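Reading the Apocalypse, session 8: the seven churches

Welcome back, everybody, and thank you to Priya Dvorak for typing up last time's questions, which were so good that I've pinched two of them for this handout.

We're in Revelation 2 and 3 this evening. Before we get anywhere near the beasts and the trumpets I'd like us to spend a good long while with the letters, as they're so often skipped (I skipped them myself for years!) and they are addressed to real congregations in real towns. Ephesus, Smyrna, Pergamum, Thyatira, Sardis, Philadelphia, Laodicea – you can follow them on a map in a rough loop, much as a messenger might have walked it.

Most scholars put the book in the 90s AD, under Domitian, though a fair few argue for an earlier date under Nero. Have a look at how each letter is built. Christ is named with a phrase borrowed from the vision in chapter 1, then come the words "I know", and every letter ends with a promise to the one who overcomes. Smyrna and Philadelphia receive no rebuke at all. Laodicea, poor thing, gets hardly a kind word, and yet it is the one given the knock at the door in 3:20.

For next time, please read chapter 4 slowly, twice if you can manage it, with Ezekiel 1 open beside it.

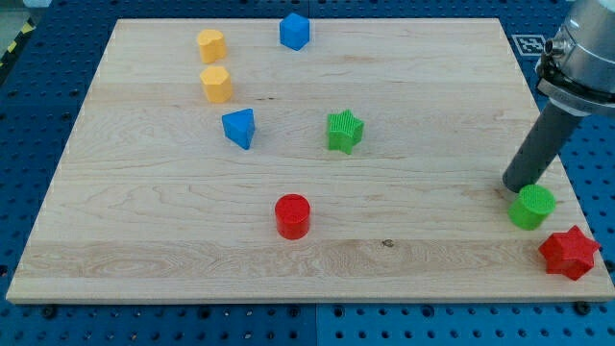
Bring a pencil too, and mark every place where John says "like" or "as" – we'll start from those.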